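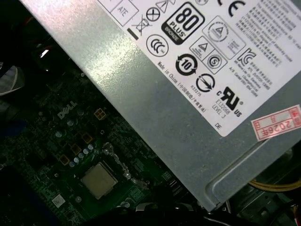 ## Notes perso, atelier « Ouvrir sa tour sans se faire peur »

(Parler lentement au début, j'ai tendance à foncer. Bouteille d'eau à gauche.)

Bonsoir tout le monde ! Bon, ce soir on parle de l'intérieur d'une tour, et surtout de la pièce que les gens regardent le moins : l'alimentation. Moi le premier, hein. Pendant des années j'ai choisi mes processeurs avec amour et je prenais l'alim qui restait sur l'étagère.

→ Demander qui a déjà ouvert son PC. Laisser les gens raconter un peu.

### L'étiquette

On commence par là parce que ça ne demande aucun outil. Le logo qui saute aux yeux, c'est 80 PLUS BRONZE. Ça parle de rendement : ce que l'alim restitue aux composants par rapport à ce qu'elle tire de la prise, le reste part en chaleur. Au-dessus de Bronze il y a Silver, Gold, etc. Et non, ça ne dit rien du bruit (on me la pose à chaque fois, celle-là).

Ensuite, la petite foire aux logos :

- CE pour l'Europe, CCC pour la Chine, KC pour la Corée
- la poubelle barrée : ça ne part pas avec les ordures, direction déchetterie ou reprise en magasin
- la flèche en rond avec le 10 : durée d'utilisation côté environnement, en années, norme chinoise. Ce n'est PAS une garantie de dix ans !
- « Made in China », et juste dessous un petit code, R33275. Je le lis à voix haute, je ne brode pas.

### Avant de mettre les doigts

Couper l'interrupteur, débrancher, attendre. Toucher une partie métallique nue du châssis. Et on n'ouvre JAMAIS le bloc lui-même, les condensateurs gardent leur charge. Le dire deux fois, même si Noémie lève les yeux au ciel.

### Sortir l'alim

Les vis sont à l'arrière, le plus souvent quatre. Garder une main sous le bloc en dévissant la dernière : c'est lourd, et la carte mère est pile dessous dans beaucoup de tours. Raconter le coup du Pradmont, où j'ai rayé une carte à 165 euros en rêvassant. Une barrette de RAM en deuil aussi.

Pour les câbles : photo avec le téléphone avant de débrancher quoi que ce soit. Le gros connecteur 24 broches a un clip, on appuie dessus et on tire droit. Si ça résiste, on arrête et on regarde.

(Iulian Filip prend le relais ici pour le remontage, lui passer le micro et le tournevis. Lui rappeler qu'on finit à 20 h 30.)

### Questions probables

« Je peux réutiliser les câbles de mon ancienne alim modulaire ? » Non. Même marque, même forme, toujours non sans vérifier le brochage.

« Combien de watts ? » Renvoyer au calcul qu'on fait ensemble au tableau.

Fiche récap à l'entrée, demander à Noémie Fraser s'il n'y en a plus.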